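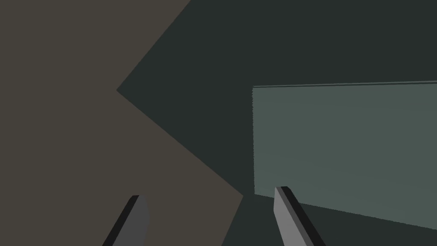

Kettle cell set-up and care plan published by Gramwood

Eltthorpe, December 30, 2019 – Gramwood has today released the full set-up and maintenance plan for Kettle, the single-arm carton handling cell at its Inmont packing site. Free to download. Covers the simulated set-up, the gripper, the wrist camera and the weekly checks.

Kettle has one arm and one two-finger parallel gripper. It lifts small cartons off a shelf and puts them on the outfeed belt. Nothing else for now. The cell went live in May and has been kept running by the site's own maintenance team, with spares and software from the Eltthorpe office.

Set-up first. Every change to Kettle is now tried in simulation before anyone opens the guard door. The simulated cell is kept plain on purpose – flat surfaces, no labels, no print – so it loads fast on an ordinary office PC. The wrist view has both fingers in it at the bottom, and that view is what the team works from when checking the approach to a box face. Jaws open, nothing held, then move in. If the fingers come in crooked in simulation they will come in crooked on the floor.

Gripper next. Most stoppages since start-up came down to finger wear or finger alignment. The plan sets a fixed limit: pads changed at 700 hours, whether they look worn or not. Old practice was to wait for a dropped carton. Fingers come off with two screws each, go back on against a setting block, and are torqued in two passes. Don't swap left for right. They are marked on the back.

After any finger change the cell runs 40 empty cycles at low speed with the guard shut. Open, close, open, return. A fault at any point and the count starts again from zero. Only then does it get a carton.

Camera. Lens wiped at the start of each shift with a dry cloth, no spray. Bracket checked weekly for play. If the bracket has moved at all, the hand-eye calibration is re-run and the new offsets are copied back to the simulated cell the same day. This step was missed twice over the summer and both times the two cells drifted apart, wich cost the site most of a morning.

Cables. The wrist cable is the weak spot. Look for flattening at the second clip and replace the whole run, no taping. One made-up spare is kept in the cabinet by the cell.

The release includes:

Set-up guide for the simulated cell
Finger change sheet, one page, made to be laminated
Calibration steps with a blank log
Spares list with part numbers, 233 lines
Fault list from the first months of running

The fault list is taken straight from the site log – 2,240 entries, lightly tidied. Spelling left as the shifts wrote it. Gramwood hopes other small sites will find it more use than a polished manual.

A second edition will follow once the spare gripper has been through its its first full pad life. Sites already running a Kettle cell should replace the older finger sheet straight away, as the torque figures on it are out of date.

Files are on the Gramwood website under Kettle, Support. Printed copies on request from the Eltthorpe office. Press enquiries to the same adress.

ENDS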